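Budget for the Thread Before You Budget for the Robot

14 October 2025

I've spent a good chunk of my working life writing equipment requests for a surgical skills lab, and I have an opinion about training robots that gets me a few tired looks in meetings. I think we buy them backwards. We start with the big shiny machine, argue over it for a year, and then leave whatever's in the couch cushions for the stuff people will use on it every single day.

I get why it happens! The machine is the fun part. The sales visit is fun too (the folks from Dretudico let me drive theirs for most of an afternoon and I grinned like a kid the whole time). Then you go home, open the spreadsheet, and type one enormous number on one line, and it feels like you've done the job. Everything else goes on a line called "supplies," with last year's figure carried over from when nobody in the building had a robot.

Last year's figure is no good. Let me tell you how I learned that.

The Drotley year

When I was at the Drotley lab we put in for a training robot under a project called Trundow. It was a good project and I'd do it again. We got the money for the console, the arms, the install, a new circuit for the room, even a very nice chair. For practice materials we had $2,000. That was supposed to carry 26 trainees through a full year of tying knots.

You can guess. We were rationing by June. People were sharing tissue, then sharing what was left of the shared tissue, and stitching between each other's old rows. Thread got trimmed down to lengths you'd be embarrassed to hand a beginner. Meanwhile the robot, which had cost more than my house, sat under its cover more afternoons than I like to think about. It worked perfectly. We just couldn't feed it.

I've told that story to people at other labs and they mostly laugh, in the way you laugh when you did the same thing.

What the quote leaves out

My gripe with quotes is that they're written around the purchase, and a lab lives on the use. So when one lands on my desk now, I go through it with a pencil looking for what's missing, and it's nearly always the same stuff.

Instruments wear. The slim tool at the end of the arm is a moving part with a little joint in it, and learners are rough on it. They bump it, they grab too hard, they drag it sideways. I'd want spares in the budget from day one, and I'd want to know in writing what the replacement costs after the first year. Ask the vendor straight out how their training instruments are counted and retired. If the answer takes longer than a minute, write that down too.

Then there's tissue. Foam and silicone pads are great for the first few sessions, and Du Plessis makes a pad I've bought plenty of, but at some point trainees need something that behaves like the real thing. That means a supplier, a delivery day, a refrigerator, a sink you don't mind using for this, and somebody paid to deal with what's left over. Every one of those is money and hardly any of them show up on a robot quote. Our refrigerator came out of the furniture budget. Don't ask.

And suture! People who don't work in a lab can't believe how fast it goes. A knot that takes an expert a few seconds and a couple of inches will take a first-timer half a strand and three tries, and that's how it ought to be. The waste is the learning. If your budget makes a trainee nervous about cutting off a bad knot and starting over, your budget is teaching them to keep bad knots.

Service is the other one. Ours was sold to us as five years, and the contract itself said 1,826 days, which I found kind of charming until I saw that the count started at delivery. The room wasn't ready. We burned through the front end of a service contract on a machine in a crate. These days I won't sign until the clock starts with the first session, and so far every vendor I've asked has been willing to talk about it.

"But the machine is the hard part to fund"

This is the argument I hear the most, and it isn't a silly one. Big capital money comes around rarely. When it does, you grab it, and you figure out the running costs later because running costs are small and can be begged for in pieces. I've done plenty of begging in pieces. It does work for a while.

My trouble with it is that small yearly money is the easiest thing in the world to cut. A robot that's been bought stays bought. The thread line gets trimmed every time somebody upstairs needs to find a few dollars, and it gets trimmed quietly. I'd much rather ask for less robot up front (an older model, one arm fewer, a refurbished console, I'm not proud) and lock in the materials for the same stretch of years as the service contract. A plain machine that's busy all week beats a gorgeous one under a cover.

I know some of my colleagues will say simulators fix this, since software doesn't need a refrigerator. I like simulators, and we use ours a lot. They're terrific for getting your hands used to the controls. I still wouldn't let one talk me out of the tissue line. Thread on a screen is better behaved than thread, and the tissue never pulls quite the way you'd expect from the animal version.

If you want a rule from me, plan for 6 real sessions per trainee before you price a single arm. Work out what those cost in tissue, suture, instruments and cleanup. Put that number at the top of the page. Then see how much robot you can buy with the rest, and be okay with the answer.

When I present this now I skip the brochure shots and show a close-up from the working end. One row of stitches crowded together, a couple more going into the cut beside it, trimmed ends of black thread lying around, and a long strand running up from the tip of the instrument. I'd like the people signing the form to look at all that thread and ask who's paying for it.

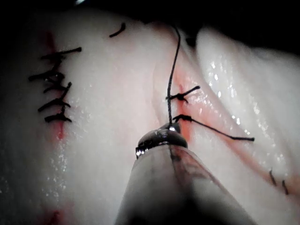
Before you send me your quote

I'm glad to look over draft budgets from other teaching labs, and I've done it for a few already. Please include the supplies page, even if it's only one line long. I'll be starting there.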